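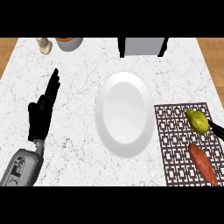

# Visit notes: Mathur stone works, Purkton

The Purkton plant takes visitors on the first Tuesday of June, in two groups, and asks them to arrive by 8:30 for boots and ear protection. I went with the morning group. Most of the others were kitchen fitters, plus a few people from the Enico countertop distributorship who wanted to see how their orders are cut. The tour took a little under three hours and covered the slab yard, the saw hall, the polishing line and the inspection room. The quarry at Murden is not part of it.

## Slab yard

Blocks arrive from Murden by truck and are sawn into slabs at a separate site, so what Purkton receives is already 2 or 3 cm thick. Slabs stand on A-frames at a slight lean, polished face to polished face, with thin strips of foam between. The yard held 118 bundles on the day, according to the sheet at the gate. A bundle is a run of consecutive slabs from one block, and the numbering is kept in sawing order so that veins can be matched across a joint later.

Kuldeep Malhotra, the yard manager, led this section. He spent most of it on marble, as that is what most of the questions were about. His points, in the order he gave them:

- White marble is mostly calcite. Lemon juice, vinegar and many bathroom cleaners will etch it in minutes, and a sealer does not prevent this.
- Gray veining comes from clay, graphite or other impurities in the original limestone. A vein is sometimes a weak line and sometimes not. The yard wets the back of the slab and watches how it dries.
- Resin fill and mesh backing are normal on thin slabs. A buyer should ask about both and expect a straight answer.

He let us do the drying test on a scrap piece. Sound stone dries evenly. Along an open fissure the water lingers as a dark line, and on our scrap the line ran nearly the full width. That piece was headed for thresholds and soap dishes.

## Saw hall

Two bridge saws and one waterjet. The bridge saws do straight cuts and miters; the waterjet does sink openings, inside corners and anything curved. Every cut is made wet. The floor slopes to a central trench, and the water goes to a settling tank and filter press behind the building, then back to the saws. The filter cake is gray, about the texture of modeling clay, and is sold as fill.

Before cutting, each slab is photographed flat and the job drawing is placed over the photo on screen. The operator shifts the pieces until the veining runs the way the customer asked. This was the part of the visit I found most useful. On an L-shaped counter there is usually one good layout and several that waste less stone, and the price difference between them is rarely explained at the showroom. The job on the screen that morning used two slabs for a kitchen that would have fit on one and a half. The customer had paid for the vein to turn the corner.

Inside corners are cut with a radius, never square. The shop minimum is 10 mm. A square corner concentrates stress and is where a countertop cracks when it is carried, particularly at a sink opening with only a narrow strip of stone in front. Those strips get a steel or fiberglass rod set in a groove on the underside, and for transport the piece is clamped to a rail. It travels on edge.

## Polishing line

The line runs from coarse to fine abrasive heads, all water-fed. Flat faces come in already polished, so the line is mainly used for honed orders and for correcting slabs that arrive scratched. Edges are done on a separate machine and finished by hand.

The honed and polished samples were set out side by side on a rack with the same etch mark made on each. On the polished one the mark showed as a dull ring from six feet away. On the honed one I had to tilt the sample to find it. The trade-off is that honed marble picks up oil stains faster. Enico's people said their honed orders have been growing for several years, and that the complaints they get are now more about grease next to the range than about rings.

## Inspection room

Rekha Mittal runs inspection and has the most orderly room in the building. Each finished piece is laid on a padded table under low side lighting, which shows up waviness that overhead lighting hides. She checks size against the drawing, edge profile, thickness at the joints and the fit of any sink template. Joint edges are compared with a feeler gauge after a dry fit.

The log for the year to date stood at 3078 pieces, with 39 sent back for rework. Most of the returns were chips at the edge, and most of those happened in handling, after the cut. She has since changed the padding on the carts - rubber in place of carpet, which was holding grit - and expects the number to drop. It was too early to say when we visited.

I asked about templates. Purkton accepts digital measurements from fitters but will not cut from cabinet drawings. Walls are out of square often enough that the shop requires a measurement taken after the cabinets are fixed and leveled. One of the fitters objected to the delay this adds, which at present is eight working days from measurement to delivery. Mittal's reply was that a recut takes longer.

## Practical notes

- Parking is on the east side. The west gate is for trucks and is closed to cars.
- Closed shoes are required even with the loan boots, which come in whole sizes only.
- Photos are allowed in the yard and the inspection room. They are not allowed at the layout screen, as customer names are visible.
- Offcuts are sold from a rack by the office until noon, priced by weight. I bought a piece of honed white with a single vein, large enough for a pastry board. The edges are sawn square and will need easing with a 120-grit pad before use.
- Coffee is available. Lunch is not, and the nearest place is back in town.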